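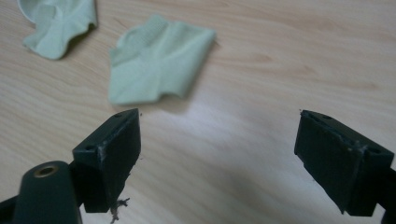
**Folding room, table 3: monthly check, June**
Checked by: Amado Catacutan
Start 7:50 a.m.

- [x] Tabletop wiped before first batch. No splinters or raised grain found by hand.
- [x] Table edges. Ran a nylon stocking along all four sides, no snags.
- [ ] Lighting. Glare on the middle of the top. Hard to spot a stain on pale fabric there. Move the lamp or fit a diffuser.
- [x] Legs and bolts tight. One bolt took a quarter turn.
- [x] Floor mat flat, corners taped.
- [ ] Aisle to the Dierckx press 50 inches clear. Measured 33. Two Mumska cartons in the way, moved to the rack during the check. Left open until I see it stay clear.
- [x] Extinguisher 17 in place, tag current.

**Small items**

Pale green pieces go through singly, opened flat, both sides looked at. Anything bunched up on the table has not been checked yet and should not be bagged. Pins and tag barbs go in the lidded tin.

Presetti order, 400 pieces: one tag barb found in a cuff. Piece pulled and the rest of that bag gone through again. Nothing else.

Esow order, lot 558: not started at time of check.

**Open from May**

Drawer under the table still sticks. Part is on order. Keep scissors on the wall hook until then.

Recheck lamp and aisle before the afternoon shift.

A.C.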